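Section 4: Setting Up and Arranging the Play Kitchen

This section applies once the main body of the kitchen has been assembled and fixed to the wall in accordance with Section 3. It covers the fitting of the cooking plate, the hanging of the utensils, the checking of the hood and microwave, and the day-to-day arrangement of the counter. It is intended for nursery and pre-school staff and for families using the Drasska play kitchen at home.

Please read the whole section before starting. All work described in 4.1 to 4.3 must be carried out by an adult. Children should be kept out of the area until the small fittings have been accounted for and the packaging has been removed.

4.1 Before you begin

1. Confirm that the kitchen stands level and that the wall bracket is tight. A kitchen that rocks when pressed at the front edge of the counter must be returned to Section 3, step 9.

2. Wipe the counter and the tiled back wall with a soft cloth, slightly damp, and dry them. Do not use scouring powder. It dulls the counter and will in time lift the grout lines between the tiles.

3. Lay out the contents of Bag D on a tray. The utensil hooks, the spare hook and the two lengths of clear edging are supplied in this bag. If any part is missing, contact Zesada Customer Support and quote part set 1054.

Note: The protective film on the tiled wall should be peeled from the top downwards. Film left behind the hood is difficult to reach later.

4.2 Fitting the cooking plate and hanging the utensils

1. Lower the dark cooking plate into its recess in the white counter, rounded corners outermost. Press with the flat of the hand until it is seated on all sides. No adhesive is required.

2. Run a fingertip along the join between plate and counter. If an edge can be felt standing proud, lift the plate out, clear the recess of dust and seat it again.

3. Fit the utensil hooks beneath the range hood. Turn each hook by hand until it is firm, then give one further quarter turn. Power tools must not be used.

4. Hang the wooden spoon and the slotted spatula by the ends of their handles, bowl and head downwards, so that they lie against the tiles. They should swing freely when touched and should not catch on one another.

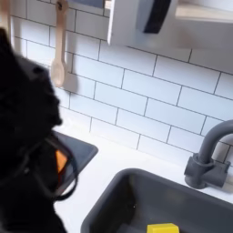 5. Check that each utensil can be lifted off with one hand by a child standing at the counter. Where a child has to climb or lean on the cooking plate to reach, provide a low, broad step of the Brolteo type or hang the utensils elsewhere.

Caution: The hooks are designed for the wooden utensils supplied. Do not hang metal pans, bags or clothing from them. The maximum load on any one hook is 400 g.

4.3 Checking the hood and the microwave

The controls on the hood and the microwave are for pretend play. They contain no heating parts and require no mains supply.

1. Look along the white strip at the lower edge of the hood. The plus and minus buttons are at the left and the round dark knobs are further to the right. All printed markings should be complete and free from scratches.

2. Press on the strip gently with one thumb at each end. It should not bow or click. A loose strip must be removed from use until it has been refitted.

3. Pull lightly on the dark vertical handle of the microwave. The handle must be secure and must show no gap where it meets the front.

4. Inspect the microwave window and the number buttons. The display reads 01:30. This reading is part of the design and cannot be changed.

5. Look along the shelf edge below the hood and the microwave. Rub down any raised grain in the wood with fine paper, working in the direction of the grain, and wipe away the dust.

Note: Settings requiring a replacement display may order one through Panganiban, our parts distributor. Allow 2 weeks for delivery.

4.4 Arranging the counter for play

A play kitchen is used for longer and with less quarrelling when the counter is not crowded. The following arrangement was adopted after trials in nursery classes led by Erlinda Lacson, early years adviser, and is recommended for groups and for home use alike.

1. Keep the stovetop and the counter beside it for the items in use. Food pieces and crockery which are waiting their turn belong in a box at floor level.

2. Offer one or two small food pieces at a time to children who are new to the kitchen. Further pieces may be added as the game develops.

3. Return the spoon and the spatula to their hooks at the end of each session. Children manage this readily when both are always hung in the same order — spatula to the left, spoon to the right.
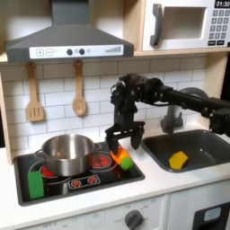 Fig. 4.2 Hood, microwave and stovetop, with the slotted spatula and spoon on their hooks.

4. Leave a clear space of at least 70 cm in front of the counter so that two children can stand side by side.

Caution: Small food pieces are not suitable for children under 36 months. Remove them before younger children join the group.

4.5 Weekly care

1. Take down the wooden utensils and wipe them with a damp cloth. Do not soak them and do not place them in a dishwasher. Stand them upright to dry before rehanging.

2. Wipe the stovetop with a dry cloth. Finger marks may be removed with a little washing-up liquid, well diluted.

3. Test each hook for tightness by hand. Replace any hook that is bent.

4. Enter the date and your initials on the care sheet inside the back cover.

Questions on this section may be addressed in writing to Wenceslao Salinas, Product Safety, Zesada.

Section 4 revised 24 Feb 2022. For removal and storage, see Section 5.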